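3.2 Sorting small items into a divided tray

The second group of tasks concerns the things that pile up near the front door of a home or small office: keys, key tags, rolled belts and cables, cleaning cloths, and similar loose items. We chose this group after a February survey of storage habits in Trutham and Privton, in which respondents listed the contents of one shelf, drawer or hall table of their choice. The survey returned 2680 item entries from 108 households. Keys were the most frequent entry, followed by coiled or rolled goods. Cloths were less frequent, but they were often reported as lying on top of other things, which made those things harder to find.

The storage unit used throughout is a wooden tray with eight compartments of unequal size. Trays with equal cells were tried in a pilot and dropped. When all cells are alike, the order in which items are put away has little effect on the result, and the question of fit does not come up. With unequal cells, a large bundle placed early in a large cell leaves different options from the same bundle pressed into a small one. The tray is set down at the rear of the work surface and is not fixed, so its angle may vary slightly between trials.
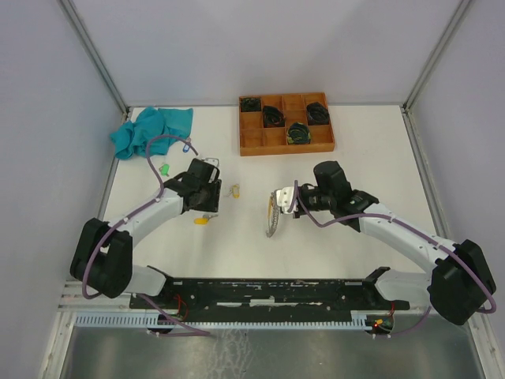 Figure 2. Partly sorted layout. Four dark items are in the wooden tray; the key tags and the teal cloth are on the table.

Items were divided into two classes. Class A contains items that hold a compact shape when rolled or coiled and can be stored in a single compartment. Class B contains items whose extent changes with handling. A key tag with keys attached belongs to Class B under this rule, as the ring allows the keys to swing away from the tag and the footprint of the whole depends on how it is laid down. Cloths also belong to Class B. A cloth is scored as stored only if it has been folded to a size no larger than the biggest compartment.

Tags were supplied by Goossens in several colors. Color was used only to tell one set of keys from another and carried no instruction about the compartment in which a set should be stored. We considered assigning a color to each cell, as is common in school and workshop storage, but such a scheme reduces the task to matching and removes the choice of cell that we wished to examine.

A layout was considered complete when no item remained on the table and no item extended above the rim of the tray by more than 2 cm. Two items in one compartment were permitted if both could be lifted out separately. Layouts were scored by the Fullbridge criteria, which assign up to 7 points for separation, fit and ease of retrieval. Partly sorted layouts were scored on the occupied compartments alone, and the number of empty compartments was recorded but did not enter the score.

Most disagreements between raters concerned fit. A bundle that touches all four sides of its cell may be judged well matched or too tight, and the original criteria do not separate the two cases. We therefore added a retrieval check, in which the rater removes the bundle with one hand while the tray rests freely on the table. If the tray shifts, the fit is scored as tight. Nearly all of the disputed layouts could be resolved in this way, and the remainder were excluded from the comparison in Section 4.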